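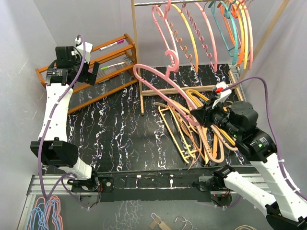
The marbled mat, black with white, pink and blue

Desk mat with a busy pattern – keep it or go plain?

heronfeather
Posted June 2024
I bought a large Belano mat with the wavy marble print, the black one. I like the look of it a lot. The trouble started when I put small parts down on it. I do model railroad work, mostly scale 2 mm couplings and tiny screws, and I lose track of them in the light streaks. Has anyone lived with a patterned mat for a long time? Do you get used to it, or should I swap it for plain gray while I can still return it?

oldballast
Return it. I had a patterned one for a year and never got used to it. Plain green cutting mat since then, and I find dropped parts in seconds.

quillandpaste
I disagree with that. I do bookbinding on a marble print and have no problem. It depends on the size of what you work with. Paper and board show up fine on anything dark. The pattern also hides glue spots and knife marks, and my old plain mat looked terrible after one winter.

oldballast
Bookbinding isn't couplings though. He's talking about screws you can barely pick up with tweezers.

quillandpaste
Then use a parts tray. You should have one on any mat.

Trerkelside_Tom
Middle way: keep the big mat and put a small white one on top of it, only where you do the fine work. I use a sheet of white craft foam, cut to fit between my lamp and my vise. It cost next to nothing and I throw it out when it gets dirty. The large mat stays for everything else.

heronfeather
Foam is a good idea. Does it slide?

Trerkelside_Tom
A little. Two strips of double-sided tape on the back fixed that. Use the weak kind or it will pull at the surface when you take it off.

lampblack
Before you blame the pattern, check your lighting. With one lamp straight overhead you get glare off the shiny mats, and then you can't see anything, plain or printed. I moved my lamp low and to the left so that small parts throw a shadow. It made more difference than the two mats I bought before that.

oldballast
Agree on the lamp. Still say plain.

mossyculvert
Which Belano is it, the rubber-backed one or the cloth one? I had the cloth one and it curled at the corners by October. The Venska mats are thicker and lie flat from the first day, but they smell for a couple of weeks. Air it out in the garage first.

heronfeather
Rubber-backed. No curling so far. It did come rolled up, so I left it under some books overnight.

lampblack
Don't iron it, whatever the other thread says. I ruined one that way, low heat and a towel over it, and the print came off on the towel.

quillandpaste
Same here with a hair dryer. Books and patience.

mossyculvert
For cleaning, dish soap and lukewarm water. Alcohol took the color out of a corner of mine – test it on the underside edge first if you have to use it.

heronfeather
Thanks all. I'm keeping it for now, with white foam on the part where I do couplings. Lamp moved too. I'll post again if I end up sending it back.

oldballast
Keep the receipt.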